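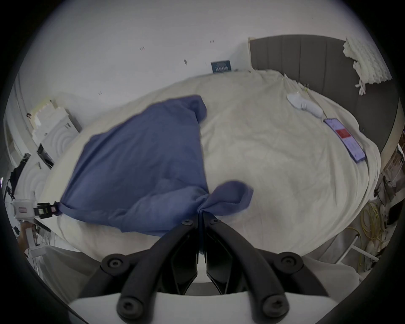 Handout 5. Looking after the hand-held grippers

Welcome back, everyone, and thank you for bearing with me last time when we ran over (again!). Today is all about the hand-held grippers, and I mean the plain business of keeping a pair of them working through a long session of cloth handling. Bring your notes from Handout 4 if you still have them, as I'll lean on the part about finger alignment and won't repeat all of it.

Cloth is a hard taskmaster. With a block or a cup, a gripper that closes a little crooked will usually get away with it, but a pillowcase pinched at two corners and pulled tight will find every bit of slack in the linkage. The fabric bunches up between the fingertips, it drags sideways, and all that pull goes straight into the pivots. So the pivots are where we start.

1. Screws

Look at the gripper from the handle end, fingers pointing away from you. You have a screw near each fingertip, one at each middle pivot, and one at each of the lowest joints, just above the white base. Work from the base outward, left and right in turn. Snug is what you want! If you lean on the driver, the finger will bind, and you'll feel it as a sticky spot halfway through the close. Daiane Arruda, who taught this unit before me, used to have people do it with two fingers on the driver and no more, and I still think that is the best way to learn it.

2. Fingertips

Close the fingers slowly on nothing at all and watch how they meet. Then close them on a strip of bedsheet and give it a gentle tug. If the strip slides out on one side first, go back to your alignment notes. Wipe the tips with a dry cloth and pick out any threads (there will be threads, there are always threads).

3. The markings

Some of our clamps carry square-patterned markings. Please keep your thumbs off them, and wipe them along with the tips. A scuffed marking gets replaced the same day, and you write it in the log under your own initials.

4. How often

On the Tresaler grippers we do a quick check every 50 grasps and a full one at 200. The Mendthorpe pair is older and a bit loose in its ways, so I check that one sooner, whenever it starts to feel vague in the hand. Your mileage will differ, and that's fine, just write down what you did and when.

For next time: read the log pages for the Jereck pair, all 14 of them, and find the entry at grasp 356. Work out which joint had come loose, and be ready to tell us how you know. Iolanda Marinho will have the spare screws at the front bench if you want to practice first.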